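Chapter 7
Light, Glare and the Work Surface

Office design manuals have been recommending pale furniture for decades, usually on the grounds that it makes a room feel larger and keeps people alert. The first claim is easy to believe. The second is harder, and students should be careful how they repeat it. The Patness catalog, which many of you will meet in your first job, says that a white desk "lifts concentration," and offers a survey of 40 office workers as support. All of them had just been given new desks. One would like to know what a group with new brown desks would have said.

A desk is a reflector. Its color decides how much light it sends back, and its finish decides where that light goes. A matte top scatters it. A glossy top throws much of it in one direction, and if your eyes happen to be in that direction you will see a bright patch where your papers should be.

Most guides ask for around 500 lux on the desk and leave it there. A meter laid flat on the surface will give you that number and tell you almost nothing about glare. In the Nowicki building, discussed on page 158, every desk passed the meter test, and staff still hung cloth over the windows by April.

Curtains are the usual remedy, and they are oversold too. A heavy curtain beside a glossy desk cuts the light from that side only.
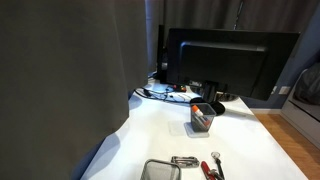

Before accepting any supplier's advice, then, sit in the chair at 3 different times of day and look at the desktop yourself. Section 7.1 sets out how to record what you find.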